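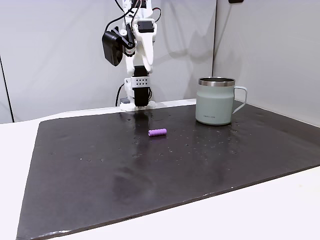
Even a small library can send its books far away, a reader in Jolia wrote to us last winter, and she asked why the mobile service stops at the river. From September it will not stop there any more.

Skollcombe, April 15, 2020. The Skollcombe Library Service announces that its book bus will serve six villages in place of four. The new stops are Jolia and Dratar. The bus will visit each village every second week and stay for the whole afternoon.

The bus carries 500 titles for adults and a separate shelf for children. Last year 462 households borrowed from it at least one time. Many of them asked for more large-print novels and more cookbooks, and both sections will be made bigger during the summer.

In Dratar the bus will park behind the school. In Jolia it will use the market square, except on fair days, when it moves to Chávez Street. A library card from any branch is valid on the bus, and new cards are free of charge.

The full timetable will be published in August. Readers who wish to receive it by mail can leave their address at the main desk or write to the mobile service office in Skollcombe.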